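12 February 2025

Dye bench, natural reds, continued from the December pages

Picking up where I left off before the break. Short version for Cherry Mae: madder batch is fine, avocado batch is the one we need to argue about, and the notes from December have a hole in them where I forgot to write down the soak.

Avocado first. Pits and skins saved up in the freezer, mostly from the cafe on Rullstead. Chopped the pits while still half frozen, much easier than last time, only one slip of the knife. Skins rinsed until no green came off. Kept pits and skins in seperate pots this time. Everyone online says skins go peachier, pits go pinker. I could see a difference in the pots but not a big one. Pits pot looked like weak tea for ages and then went properly red overnight with the lid on, heat off. Skins pot never got there. Brownish. Smelled like a wet basement by morning.

Do not boil. I boiled it in December and got beige. Barely steaming, thermometer clipped on the side, go away and do something else.

Water: the tap here is hard and I think that's helping. Soda ash did more than anything. A pinch in the pits pot and the color jumped right away, orange to a dark rose. Wish I'd weighed the pinch. Next time weigh the pinch!!

Cloth was the Prukdale cotton, the lighter of the 2 weights. Scoured hot with soda ash and the plain soap, water came off yellow, scoured again, less yellow. Should probably do a third but ran out of patience and also out of counter. Soy milk on one set, nothing on the other. Soy set dried stiff and a bit patchy near the fold where I'd hung it over the line. My fault, hang by the corners.

Results so far, pits pot:
- no soy, short dip: hardly anything, looks like it went in the wash with a red sock
- no soy, overnight: soft pink, fairly even, I like this one
- soy, overnight: deeper, but the fold line shows as a dark stripe
- soy, overnight, iron dip after: gray-mauve, went very fast, pulled it too late

Iron: way too strong. The jar from Lolonard has been sitting since forever and must have concentrated down. Dilute it and test on a scrap before anything you care about. I lost a decent piece to it.

Skins pot: one piece only, tan with a hint of peach. Not worth the freezer space IMO. Cherry Mae may disagree, she likes the tan. She can have the tan.

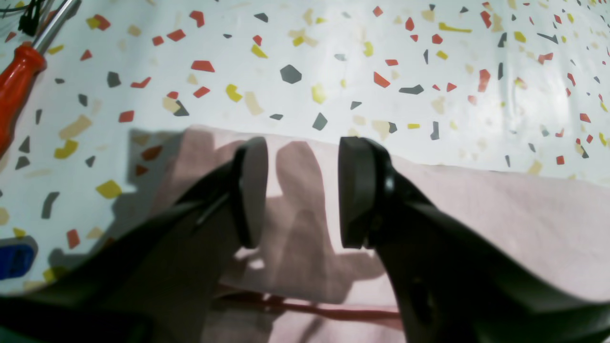 Pale pink cloth, laid flat, not ironed.

Madder. Used the ground root from Millet, the bag with the torn label. Alum mordant at the usual rate, left in the bath till it cooled by itself. Madder went in a mesh bag because I was sick of picking bits off last time, and the mesh bag was a mistake, color under it was weak on one side. Loose powder and a lot of shaking out next time, or a bigger bag. Kept the heat low again. Let it creep past where it should be for maybe around 3 minutes while I was on the phone and I swear the brown started coming in. Pulled it off the burner and it seems to have survived. Brick red, a little orange in daylight. Exhaust bath gave a nice coral on the wool scraps, cotton took much less of it.

Second exhaust not worth doing. Did it anyway. Band-aid color.

Lightfastness strips: taped to the south window with half covered by card. Avocado (no soy), avocado (soy), madder, madder exhaust. The old December strips came down today. Avocado from then has faded on the open half, you can see the line where the card was, but less than I was expecting. Madder no change I can see. The turmeric somebody snuck in has given up completely, open half is basically white. Please label your strips if you're going to add them.

Wash test: hand wash, cool, the neutral soap. NOT the green bottle, whatever is in it shifts avocado straight to brown. Found that out on my own sleeve. Rinse water ran a bit pink for the soy piece, clear for the other. Odd, would have guessed the other way round. Maybe the soy just sat on top because I didn't let it cure. How long are we meant to let it cure? The handout says a week, Cherry Mae says longer, I gave it 2 days. So that's probably the answer.

pH strips are nearly gone. Also need: alum, rubber gloves (medium, the large ones are useless), a second thermometer that isn't the candy one, more clothespins.

Things to redo
- pits only, soda ash weighed, same cotton scoured properly
- soy cured the full time, hung by corners
- iron at a tenth of what I used, seconds not minutes
- dip a piece in plain water with a splash of vinegar after dyeing, see if it really goes peach like the book says

Pots are rinsed but not scrubbed. The small one has a ring I can't shift, leave it for avocado only. Leftover pits liquor is in the fridge in the tall jar, bottom shelf, lid taped. It's not juice. Use it up or dump it before it grows something.

Still have to write down the cloth weights from the madder batch, they're on the back of an envelope in my coat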